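3.2 Planejamento da aquisição

O orçamento inicial do projeto Skorusen previa a compra de dois manipuladores e uma base móvel logo no primeiro ano. Após a revisão de janeiro, optou-se por adiar a compra e avaliar as tarefas em simulação. A licença do ambiente Tredier custou 549 euros por posto, e a estação de cálculo, 2434 euros. Hatem Hajji reservou ainda 3000 euros para garras de reposição - valor que não constava da proposta original.

O critério principal foi o alcance útil em espaços domésticos estreitos. Cada configuração candidata foi executada em 400 episódios, com iluminação e mobiliário variados. Os modelos com garra mais larga foram mantidos na lista, embora exijam um adaptador cotado à parte pela Dranesska. A Figura 4 mostra uma configuração de dois braços junto a superfícies verticais.

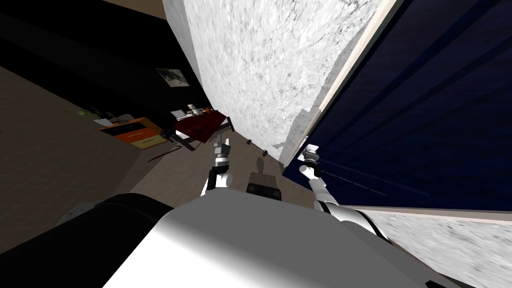
Figura 4. Robô de dois braços em ambiente simulado, com a garra direita junto à borda de um painel azul-escuro.

O custo de manutenção não foi incluído nesta etapa e será tratado na seção 5.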